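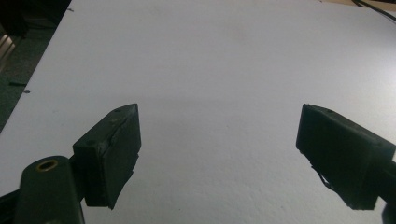 Do community referral programs stop people from joining violent extremist groups?

The evidence I could find doesn't show that they do, and it doesn't show that they don't. Most of what gets published counts referrals and training sessions, and neither of those tells you whether anyone changed their mind about anything.

Referral Programs and the Problem of Proof: The Laso Program in Flikbridge
Student project report, Security and Society
Submitted March 31, 2024
Supervisor: Hendrik De Graaf

1. Background

Governments have put money into programs that ask teachers, nurses, youth workers and sports coaches to report people they think may be drifting towards violent extremism. A panel reads each report and decides whether the person should be offered mentoring, counselling, help with housing or nothing at all. Taking part is meant to be voluntary. Supporters say this catches trouble early and keeps people out of court. Critics say it turns ordinary workers into informants and teaches young people to keep quiet.

Both sides talk as though the matter were settled. When I started this project I leaned towards the supporters, mostly on the grounds that the alternative seemed to be doing nothing. I've since become less sure that these are the only two choices.

The program I looked at is called Laso. It operates in Flikbridge and takes referrals from the schools and health clinics there. A consulting firm, Zeltholm, was hired to evaluate it, and the evaluation is public. I chose Laso for that reason: plenty of other programs release a brochure and leave it at that.

2. What I did

I read the Zeltholm evaluation twice, the program's own annual summaries, and the minutes of the public meetings at which funding was discussed. I also interviewed 12 people who had taken the Laso training as part of their jobs. They were found through a notice on a staff bulletin board and by asking those people to pass my name on, so they are not a fair sample of anything. People with a complaint are probably more likely to answer a notice like mine.

I did not speak to anyone who had been referred. My ethics approval didn't cover it, and I think that was the right decision, but it leaves a hole in the middle of the report. Everything below about what it is like to be referred is second-hand.

3. What the evaluation says

The headline claim is that the program has "reduced vulnerability" among the people it worked with. The claim rests on a questionnaire filled in by the mentor at the first meeting and again at the last. The mentor scores the person out of 100 on things like sense of belonging, attitude to authority and interest in extreme material. Scores went down for most participants.

I have three worries about this.

The mentor is scoring their own work. I don't suggest that anyone cheated. A mentor who has spent months with somebody will want to see progress, and the questionnaire leaves a lot of room for judgement. The evaluation mentions this in a footnote and then doesn't return to it.

There is no comparison group. Teenagers who say alarming things at school often stop saying them. They move house, get a job, find a girlfriend or lose interest. Without some idea of what happens to similar people who were never referred, a falling score could be down to the program or to the passing of a few months.

People who dropped out are left out of the final table. The text says they "disengaged from support" and gives no scores for them. If the ones who left were the ones the program was failing, the average for everyone else will look better than it should.

The training figures take up far more room. The evaluation says that 2000 workers have been through the Laso course, and this number appears on the cover, in the foreword and in both funding meetings. It is a measure of how many people sat in a room. I could find no attempt to check what they remembered afterwards, or whether the reports they sent in were any more accurate than those from workers with no training.

4. What the trained workers said

The interviews were more mixed than I expected. Several people liked the course and said it made them calmer about students who said shocking things in class. One teacher told me she would now "ask a second question before picking up the phone". If that is common, the training might be lowering the number of poor referrals, which would be a real benefit and one the evaluation never looks for.

Others were unhappy with the list of warning signs. It includes withdrawal from friends, a change in clothing, new religious interest and anger about foreign policy. A youth worker pointed out that this covers nearly every young person he has ever met. A nurse said she had sent in one referral that she regretted. She had been told that it was better to be safe, and she never heard what came of it.

That last point came up again and again. Workers send a report and get an automatic reply. Privacy explains part of this, but it also means they can't learn from their mistakes. Somebody who refers the wrong people will go on doing so.

5. The Palma comparison

During the second funding meeting a speaker said Laso was modelled on an earlier program, Palma, which had been "proven to work". I tried to trace this. The summaries for Laso cite a conference paper on Palma. The paper cites an internal review, and the internal review isn't available. I wrote to ask for it in December and received a polite reply saying that it could not be shared.

It may be an excellent review. I can't say, and neither can the people who voted on the money. Leandro Riquelme, who read a draft of this section for me, thought I was being unfair and that some secrecy is normal in security work. I accept that names and case details have to be protected. I don't see why the method has to be.

6. The rare event problem

Even a well-designed study would have trouble here. Very few people in a town the size of Flikbridge would ever commit an act of political violence, with or without a program. A period of 24 months with no attack tells us almost nothing, though it was mentioned at the meetings as a sign of success. The same reasoning would give the credit to the new bus timetable.

This cuts against the critics too. Some of the opposing submissions said that Laso had made the town less safe by breaking trust between families and schools. They offered strong personal accounts and no way of testing the wider claim.

7. Suggestions

Scoring should be done by someone who hasn't worked with the participant. Dropouts should be reported in the same table as everyone else. Workers should be told, in general terms, whether a referral was taken further. The warning signs list should be cut back or tested against past cases, including the ones where the panel decided there was no concern.

I would also like to see the program compared with plain youth services at the same cost. Much of what the mentors provide is help with housing, school and work, and it could be offered without anyone being labelled a risk first.

8. Limits of this report

The interviews were few and I took notes by hand, so short quotes are as close as I could get them. I have had no access to case files. I also came to the evaluation looking for faults by the second reading, and a reader should keep that in mind with section 3. The interview questions and the consent form are attached as appendices A and B.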